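The Night the Orders Came In

Apr 27, 2022
Fiction

I had been at Zarkard for 4 months when we switched on the new shop. Zarkard sold boxes, lovely ones, and until that evening we had sold them from a stall in Bistov market and through a website that fell over whenever it rained. Now we had a proper checkout! We had a basket that remembered things! I was so excited that I ate my dinner standing up.

The first order came from Ranito, a town none of us could find on the map. One box, glass lid, gift note reading "for the good buttons". I printed it out and pinned it up.
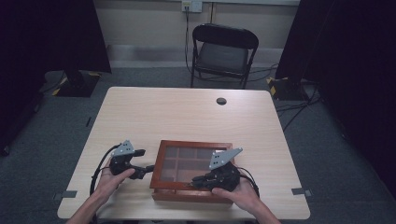 Glass-lidded box with divided compartments

Then came five more, all from the same street in Ranito, and every one of them had a gift note about buttons. By ten o'clock we had 66 orders and I was running between the screen and the printer like a child at a fair. Czerwiński, the big department store across the square, had spent years telling everyone that people would only buy a box they could open and shut with their own hands – and there was Ranito, a whole town of button keepers, buying them in the dark.
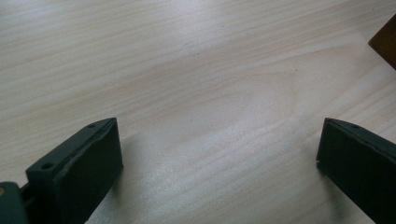 I rang the number on the first order, just to say thank you. A woman laughed and said they had been waiting since September for a shop that would deliver up the hill. She wanted to know if we did them for thimbles as well.

"We will do," I said, and I wrote THIMBLES on the back of my hand.

When I looked at the screen again it said 70. I put the kettle on, found the big roll of tape and started folding cardboard.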